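Finding out what's eating your memory on a Windows PC

My work laptop got slow again this September, so I went through my usual routine and wrote it down this time. You don't need to install anything for the first part.

Press Ctrl+Shift+Esc to open Task Manager, go to the Details tab, then right-click any column header and choose Select columns. Tick Commit size and Handles. The default memory column only shows the private working set, and a leaky program can look pretty innocent there (mine did!).

Sort by Commit size and write down the top few. Wait 2 hours, keep working like you normally would, and look again. A browser will go up and down all day. What you want is the process that only ever goes up.

Mine was the Druritel sync agent. It also had more than 3000 handles open, and it was adding 100 or so every time I reconnected to the VPN - so that was my next clue.

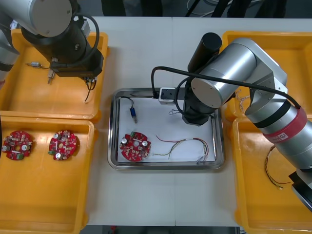
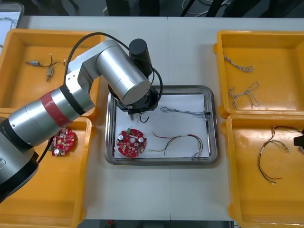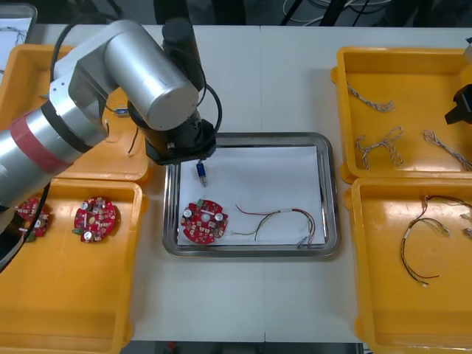 If nothing in the list looks guilty but your memory is still full, the problem may be in a driver. Go to the Performance tab, click Memory and look at Non-paged pool. If it keeps growing, get PoolMon from the Windows Driver Kit, run it from an admin prompt and press B to sort by bytes. You'll see short tags in the first column, and you can search the drivers folder for those with findstr.

Hiba Salameh showed me that findstr trick and I've used it on 2 machines since. For the sync agent I just updated it and restarted, then checked Commit size again after lunch.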